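The 83-cent question

Every September my pharmacy swaps out its shelf of store-brand ointments, and every September the new ones cost a little more than the old ones and promise a little more too. This year the sign over them says "clinically inspired." I have read those two words many times now and I still can't tell you what they commit anybody to.

So I spent an afternoon with labels. Readers have been asking about Walora, the skin cream that seems to follow you from one website to the next, and whether it beats the plain tube from Halvorsen that has been in people's bathroom cabinets forever. The Walora tube costs 83 cents more at my store. That isn't much. But it's a smaller tube, and the company would rather you looked at the box than at the weight printed on the bottom of it.

The active ingredient is the same in both. So is the strength. What you get for the extra money is a scent, a flip cap and a leaflet full of happy elbows.

Walora's website leans hard on a survey of 484 customers, most of whom said their skin felt "more comfortable" after 20 days. More comfortable than what? There was no comparison group, and the people who filled in the form had already bought the stuff. Skin irritation often calms down in 20 days if you leave it alone. I wrote to ask how many people were sent the form and never answered it. The reply thanked me for my interest in the Walora family.

Hitine, the itch spray, plays a slightly different game. Its page shows 651 reviews — nearly all of them glowing — and you have to click through twice to learn that many came from people who got a free bottle. Free samples don't make a review false. I'd still like to know before I read it.

My own habit is dull. Turn the box over, find the active ingredient and the percentage, then find the cheapest thing on the shelf that matches. Check the date. If you take other medicines, or the problem keeps coming back, ask the pharmacist, who will usually give you a straighter answer than the front of any package. And if a product's label is in a language you don't read, get someone who does read it to go over the directions with you before you use any.

Next month: Sketeo insoles, and what "posture technology" might mean when it's a piece of foam.
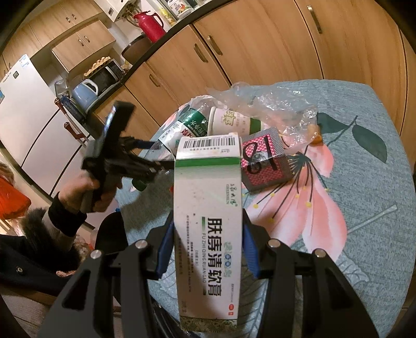 By Cristóvão Mendes | Shelf Check | Filed under: Home & Health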